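June
By Abilio Requena

I fold jumpers for a living. Well, sort of! My job is collecting examples for a robot that is learning to tidy up clothes, and you can't collect examples without folding an awful lot of clothes yourself.

People always ask me the same thing. Why doesn't somebody just tell the robot what to do? So let's try it. Pretend I'm a robot and you are giving me orders. "Pick up the jumper," you say. Which bit of it? "The sleeve." Where's the sleeve? It's underneath, and it's inside out, and it's the same colour as everything else. By the time you've explained all that I've probably picked up the duvet as well.

Think about how you learned to tie your shoelaces. I bet it wasn't from a list of rules. Somebody showed you, slowly, and then showed you again (and again, sighing a bit), and your fingers had a go until they got the idea. We do the same for our robot, which is called Hister. We show it. The trouble is that Hister doesn't have fingers like yours. It has grippers, with two jaws that open and shut, a bit like a crab's claw. If I fold a jumper with my ordinary hands, Hister can't copy me very well, as it has no thumbs and nothing to do with the other eight fingers.

So I don't use my ordinary hands. I hold a gripper by its handle, one for each hand, and do the whole job with those. Each one has a camera on it, so what the camera sees is very close to what Hister will see when it's working by itself.

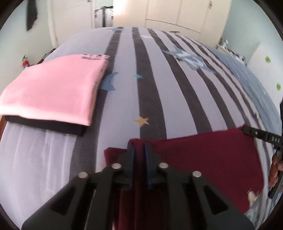
It feels very silly to begin with. My first day, I couldn't even get hold of a sock. You have to slow right down and think about things you never normally think about, like how much cloth to pinch. Pinch too little and it slides away. Pinch too much and you get a great big lump in the middle of your folding. I still drop things now, and that's fine. If I drop a sleeve and pick it up again, Hister gets to see how picking it up again is done.

One go at a job, from start to finish, is called a demonstration. On a good morning I can do 29 of them before my wrists complain. That might sound like plenty, but Engelbert Moser, who looks after the computer side of things, would like 800 for jumpers alone. He says it very cheerfully. He isn't the one folding them.

Now, what would happen if I did all 800 with the same jumper, on the same table, in the same room? Hister would get brilliant at that one jumper. Then you'd hand it a stripy scarf in your gran's living room and it wouldn't have a clue. It would be like practising your spellings with only the word "cat".

What we need is differences. Lots and lots of them. We work in ordinary homes in Stollby and Rellmont, with ordinary clothes, and we try not to tidy up too much first. Real bedrooms have all sorts in them. In one room there was a red fire extinguisher down by the wall, a pair of white trainers on the floor by the door and a stuffed toy on the little table past the bed, and none of that needed moving for me to get on with a dark red jumper, one gripper at the collar and the other on a different bit of it. Hister has to work out for itself that the jumper is the important part. If it only ever saw bare white rooms, the first stuffed toy it met might confuse it terribly.

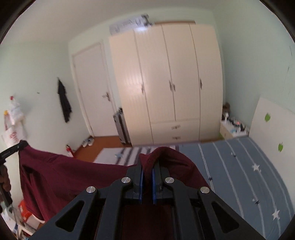 Knitwear is my least favourite, I'll be truthful with you. A cotton shirt mostly stays where you put it, but a jumper stretches and sags and has ideas of its own. When you grab one by the collar it bunches up into a soft little peak between the gripper's blue pads, and the rest of it droops down below. You've got to guess where the droopy part is going to land. You do this without thinking. A computer has to see it happen lots of times before it can make a good guess.

When I've finished, the recordings go off to Engelbert and he checks them. Some get thrown out. Last time it was 13, mostly because I'd let my sleeve flop across the camera (I wear short sleeves now). The rest go into the computer, which looks for patterns. If the collar is here and the jaws are there, which way did Abilio move next? It makes a guess, compares the guess with what I did, and changes itself a tiny bit so the next guess is closer. Then it does that over and over, all night long, while I'm in bed.

You can have a go at this at home. Get two pairs of kitchen tongs, the sort with soft ends, and ask a grown-up before you borrow them. Put a T-shirt on your bed and try to fold it in half using only the tongs. Then scrunch it up and do it again from a different side. Swap it for a towel after that, or a pair of trousers if you're feeling brave!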